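## 4. Recording Weapon Test Announcements in the Kildale Register

This section applies to desk staff who log state media announcements of missile and artillery tests. Complete Section 3 (account set-up) before you begin.

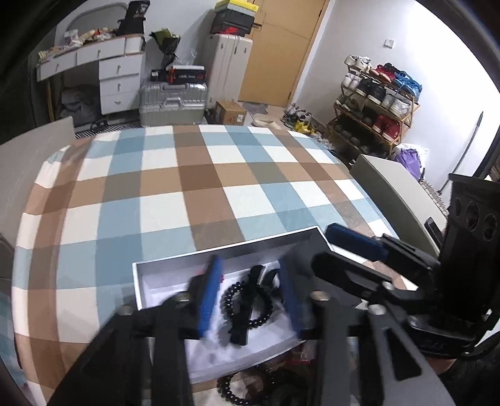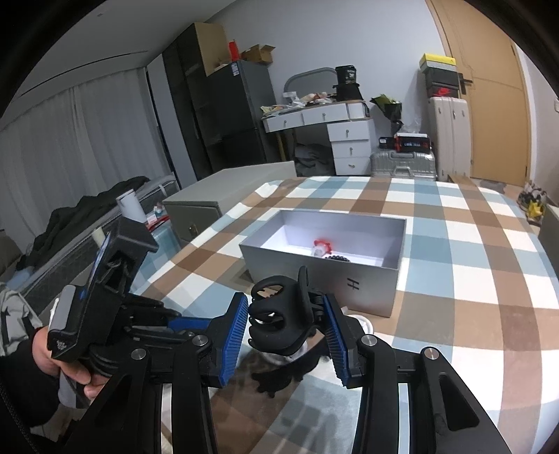
Kyung-hwa Baek asks that new staff read step 4 twice, as most of the entries returned to her in July had a claimed range typed into the confirmed field.

### 4.1 Creating an entry

1. Open the register and select **New Event**. The Wivell number is assigned automatically and cannot be edited.
2. Enter the date of the announcement. If the test is reported to have taken place on an earlier day, enter that day under **Claimed Date**.
3. Paste the announcement in the original language. Add the translation in the second box. Do not correct the wording of either.
4. Enter the range, altitude and number of launches under **Claimed**. Leave **Confirmed** blank until a defense ministry or a second government has published its own figures.
5. Choose a weapon class from the list. If the announcement does not name the weapon, select **Unspecified**.
6. Select **Save as Draft**.

**Note:** The summary field holds 200 characters. Text beyond that limit is dropped on saving without a warning.

**Caution:** Do not enter a class on the strength of photographs alone. Released photographs may come from an earlier test.

### 4.2 Review

1. Send the draft to the Ji queue. A second reader must open it within 40 minutes.
2. Where the two governments' figures differ, enter both - never an average.
3. Set the confidence score. Entries scored 95 or higher are published at once; all others are held for the duty editor.

**Note:** Announcements that mention talks, sanctions or a summit should also be tagged **Diplomacy**. The tag list has 38 terms and is given in Appendix B.

### 4.3 Withdrawing an entry

Published entries are not deleted. Open the entry, select **Withdraw**, and state the reason. A copy passes to the Lalley archive overnight, and the Wivell number is not used again.

Revised 1 Jan 2026.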